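Our parish walk to the chapel at Ullell

I said after last year's walk that I would write down how it went while I still remembered, and then I didn't. This January I'm doing it the same week.

We met in the lower parking lot at 6:30 in the morning. It was still dark. Father blessed us by the light of somebody's headlights and read the Gospel, and then we started up the Grenus road with the banner in front. There were 46 of us signed up on the sheet, including the confirmation class, who had been told it counted toward their hours.

The chapel is a small one, dedicated to Our Lady of Sorrows, and it only has room for 20 people seated. The first families in the valley built it, and the Paredes family has kept the key ever since. Violeta Paredes has it now. She goes up the evening before to sweep, put out candles and change the altar cloth. The sign by the gate gives the elevation as 1,763 feet, and you feel most of that in the last mile.

We prayed the Sorrowful Mysteries on the way up, one decade at each of the five stone markers. Javiera Zapata led the first three and my sister did the other two. I had the intentions in an envelope, and I read them out in between. Most were for the sick. A few were just a first name. 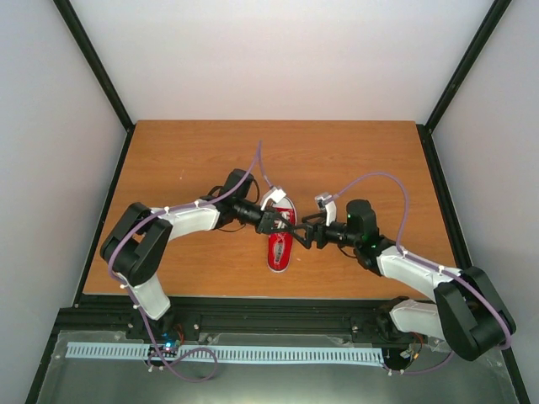 Mass was at nine. The doors stayed open so that those of us outside could hear, and the wind took a good part of the homily. What I did hear was about Simon of Cyrene, and how he was on his way somewhere else that day. I have been thinking about that since. I was asked to carry the banner for the second half of the climb and my first reaction was to look for someone younger.

Afterward there was coffee and sweet bread on the wall behind the chapel. The collection came to $907 and goes to the roof, where the north side has been leaking over the sacristy cupboard. Violeta showed me the stain. The old vestments have been moved to her house until it's fixed.

We sang the Salve Regina before leaving and most people were back at their cars by noon. My knees were sore for two days.

If you want to come next year, the sign-up sheet goes up in the back of church after Christmas. Bring gloves and a flashlight, and tell Javiera if you need a ride down.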